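Nudatard opens its collection of block-pushing examples

The robotics group Nudatard has finished the first part of its work on teaching a robot arm to move small objects by following short written instructions. The group announced in March that 524 examples are now ready, and that other teams may ask for a copy.

The work is done in the Jolunik workshop, where one arm stands over a board with colored wooden blocks. An operator guides the arm with a hand controller and tries to do what the instruction says, for example "push the red cylinder away from the green star" or "bring the blue cube to the yellow heart". The computer saves the pictures and the movement of the arm together, and later the learning system studies both.

"People think the difficult part is the training," said Usha Subramaniam, who leads the project. "For us the difficult part was to get examples which are different enough from each other. If the blocks always start in the same places, the system learns the places and does not learn the words."

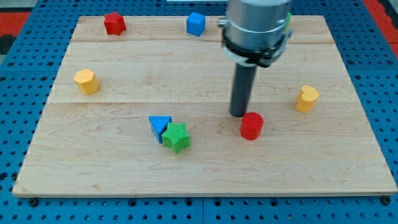 For this reason the operators spread the blocks again before each new example. They also write the instruction only after the blocks are on the board, so that it fits the arrangement. At the beginning the group used a fixed list of 95 sentences, but the operators found it too narrow, and the list was extended to 183.

The arm does not pick anything up. It has only a rod, and every block must be pushed. Sumathi Arumugam, one of the operators, said that this makes the work slower than visitors expect. A star turns when it is pushed on one of its points, and a cylinder slides to the side if the contact is not well centered. "In my first days I corrected too much," she said. "Now I push a little, stop, look, and push again."

Such corrections are kept in the collection. The group believes that a system which has seen only perfect pushes will not know what to do after a bad one. Examples are removed only when the recording itself has a fault - a missing picture, or a gap in the arm data.

The examples were checked by 3 people at Naidu, a small firm that also prepared the file format. Each checker read the instruction, watched the recording and marked if the two agree.

The second part of the work will use longer instructions with two or more steps. It will be recorded with the same blocks, and the training will be done together with the software team Urnidach. Teams who wish to receive the first part can write to the Nudatard office.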